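Forum > Home & Kitchen > Share house living
Thread: Dividing up the kitchen stuff when someone moves out

wattlebird18
My housemate is off at the end of July after 3 years and we've hit the kitchen drawers. Bedrooms and lounge took one arvo, no dramas. The kitchen is a nightmare. Half of it came from op shops, half from our mums, and neither of us can remember who paid for the good frypan (a Kozłowski, weighs a tonne, I love it more than some of my relatives). She reckons we split it by who uses it most. I reckon that's mad, as I do nearly all the cooking and I'd end up with the lot and feel like a thief. How did you lot do it?

maham_gondal
Been through this twice, once in Nurnville and once after we moved up the coast, and the second time we did turns. Flip a coin, winner picks first, then back and forth until nobody wants what's left.

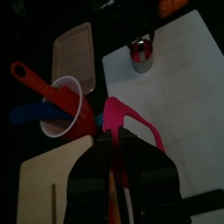

Turns work well because the big things go early and you both get something you care about. The cheap stuff is where people get weirdly sentimental, so leave it till last. A pink plastic utensil or a red cup with a white inside is worth next to nothing at a garage sale, and I've still seen two grown women go silent for a whole Saturday over less. Put all of that in one box and let the person moving out have first dig through it. They're the one facing an empty kitchen.

Grumblebum_Pete
Disagree on the coin flip. Whoever loses the toss loses the frypan and then you've got a grudge before you've even got to the forks. Price up anything worth more than a takeaway dinner, add it up, and the one who keeps it pays the other half. My ex-housemate and I came out at $183 each way and shook hands on it.

maham_gondal
Pete, you priced the forks, didn't you.

Grumblebum_Pete
I priced the forks.

wattlebird18
Haha, I don't think we could do the money thing, she'd be mortified. But I see the point about the toss. What if whoever loses it gets the next two picks?
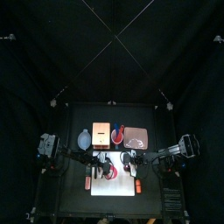

So say she wins and takes the frypan, I'd get the Sarnora mixer plus the big stockpot, and then we go one each from there. That feels pretty fair to me? The only other thing I'd fight for is my nan's rolling pin, and that was never up for grabs anyway.

tilly_in_the_hills
Two picks is how we did it! Worked a treat, except we forgot the pantry — seven jars of cumin between us and not one lid that matched. Do the pantry on a different night, you'll both be tired and cranky by then.

Grumblebum_Pete
Still say you should write down a value for the mixer. Those Sarnoras hold their price.

wattlebird18
Noted, Pete. She's just got home so I'm going to run the two picks idea past her over a cuppa. Will report back if we're still speaking.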